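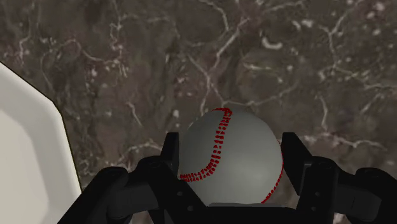 Baseball in the park: is anyone really going to turn up?

orksider_67
Posted 25th April
So Werkarville council wants to mark out a baseball diamond at Orkside, on the bottom field by the river. The leaflet says there is "strong local demand". From whom? I've lived here all my life and I've yet to hear a single person ask for baseball.

mudlark
There's a club, they train on the school field. Twelve of them last time I walked past, so it does exist.

orksider_67
Twelve people is a five-a-side match with subs. The leaflet claims 167 replies to the survey. I never got a survey. Did you?

tealeaf
I did, it came with the bin calendar. One of the questions was "would you like more sport in the park?" Well, who ticks no to that? Doesn't mean I want a backstop outside my kitchen window.

secondbase_sue
I play for the club and I think you're being a bit mean. We've got juniors waiting and the school won't give us more than 2 evenings. Rounders players pick it up in no time.

orksider_67
Fair enough, but how many juniors? And who pays? £3,456 for "ground works" sounds very low to me — that field floods every winter.

mudlark
It's flooded in June before now. Drakitz did the drainage on the cricket side and it still squelches.

secondbase_sue
The quote is from Tang, not Drakitz. Baseline, mound and turf repair. The fence is extra.

tealeaf
Ah, the fence is extra. There we go.

gravelpit
What happens to the dog walkers? A hard ball coming over at head height is no joke.

secondbase_sue
Cricket's had a hard ball on there for years and you lot never minded.

gravelpit
I did mind, I wrote in twice.

orksider_67
I'll go to the meeting, but I want to see the survey and the full price with the fence in it. Until then put me down as a no.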